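Setting up the rack-handling cell in simulation before you touch the real arm

September
By Desta Berhe

These notes cover how we set up the Drillow cell, where a single arm on a table works on an open equipment rack with drive units near the top. We build the cell in the simulator first, get the reach and clearances right there, and then copy the numbers to the hardware. If your cell uses a different arm the order of the steps still holds.

1. Fix the base

Place the robot base at one end of the table and enter its position as the origin for everything else. Do not use a corner of the room. If the table gets moved later, you only have one offset to correct. Lock the base in the model so it can't be dragged by accident, and save that as its own file. Judite Matos keeps ours under the name "base only," and we go back to it more often than I expected.

2. Add the board and the rack

The rack stands on a flat board, and the board sits on the table. Model them as two separate objects with the rack attached to the board. When you need to turn the rack a few degrees, turn the board.

Give the rack real collision shapes. A plain box around the whole thing is quick, but the arm will then refuse to go anywhere near the open side. Use one thin shape for each post and crossbar, one for the front panels, and one for each drive unit.

3. Check the gripper and the wrist

Open the gripper fully and jog the arm to the ready pose. Both fingers should be clear of the top crossbar. Then bring the arm in toward the drive units at 9 percent speed and watch the forearm and wrist as well as the fingertips. On our cell the fingertips were never the problem. The forearm came too low across the front of the rack, and the wrist housing touched the board before the gripper was in position.

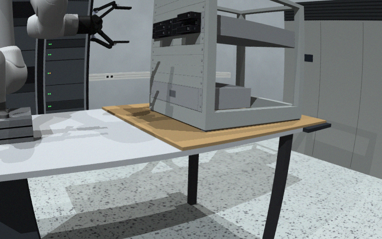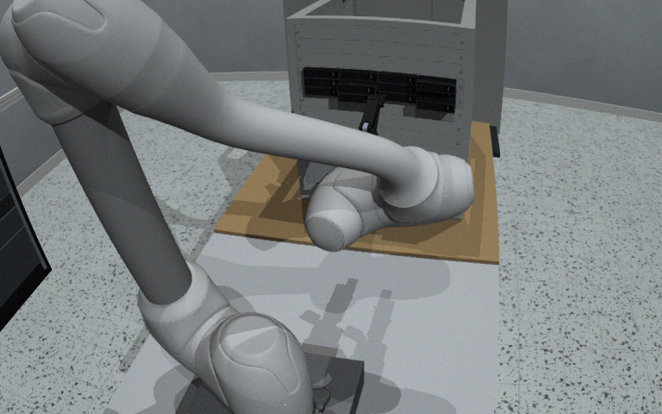

If the planner gives you a path with the wrist down near the board, add a waypoint above the height of the drive units and approach from there. Set the minimum wrist clearance to 24 mm. Less than that worked in the simulator for us but left no room for the cable on the real arm.

4. Run the repeat test

Run 100 approaches with the board position shifted slightly each time. The Vumollow plug-in can do this for you, or you can write a short loop. Log every contact, including the light ones. Our first run gave 53 clean approaches. Almost all the others failed on the same crossbar — we had entered its height from the drawing, and the drawing was out of date. Measure it yourself.

Turn on shadows while you do this if you plan to use a camera on the real cell. Shadows from the arm fall across the rack panels and can confuse a vision step that was tuned under flat light.

5. Copy to the hardware

Export the base offset, the board pose and the waypoints. Leave the speeds behind and set them again by hand at the cell. Do the first approach with the drive units out of the rack and a hand on the stop button.

Recheck the board pose each month, and after anyone has leaned on the table.

Related
Replacing gripper finger pads on the Furex
Cable routing for table-mounted arms
Seyoum cell: monthly inspection sheet
How to read a contact log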